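Re: [refurb-list] Where do the small parts go?

Hi Styliani, hi everybody,

Catching up on this thread with my coffee on Thursday, so forgive me if it's been answered off-list. Styliani wrote:

> We've got 38 old desktops stacked in the hall at Sanier and I'm already losing
> parts. Right now everything goes in muffin tins and I keep mixing up which memory
> came out of which box. Do you folks use anything better? Also, do you
> stand the towers up or lay them down? My back says up, my eyes say down.
> Styliani

Down, down, down! Take the side panel off, lay the tower flat, and get the light right over it. You want to look straight at the board and not sideways past a drive cage with a flashlight in your teeth (been there, dropped the flashlight). We like the ribbed aluminum table for this, and the parts holder goes right next to the case so nothing travels far.

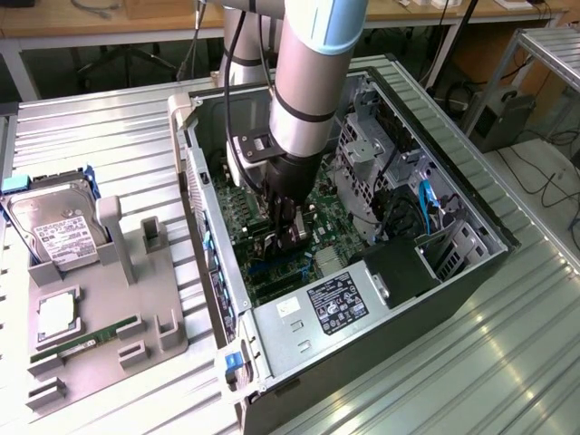 Plevitlow Parts & Repair Club

Colored plastic is your friend, by the way. See the little blue latch and the blue clip on that tower? On a lot of office machines those are the bits you're meant to touch, so go looking for them before you reach for a screwdriver. And watch the SATA cable by the drive cage, it's bright blue too and it is NOT a handle. Ask Ieva.

Now the muffin tins. Please retire them! We went over to gray 3D-printed holders and I'd never go back. A square pocket for the CPU, long slots with clips at the ends for memory, and a ridge up top where a drive caddy can rest. One holder per machine, and it stays with that machine until the parts go back or go in the bin. Ülle drew ours up and she's on version 7 now, so the file name is a mess, but I can send it to you.

It works for the bigger Dell boards too, the ones with two sockets and memory slots all over the place.

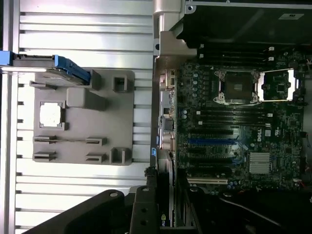 CPU in its pocket, caddy up top.

One thing I'd add is to be really careful around an open socket. Those pins bend if you so much as sneeze, and I do not want to tell you what my last one cost me in swear words. If it's going to sit over lunch, put a cover on it.

Can you tell me if your memory is all the same length? If some of it's from laptops you'll need a different holder, and Sigita may have one in her drawer.

Piret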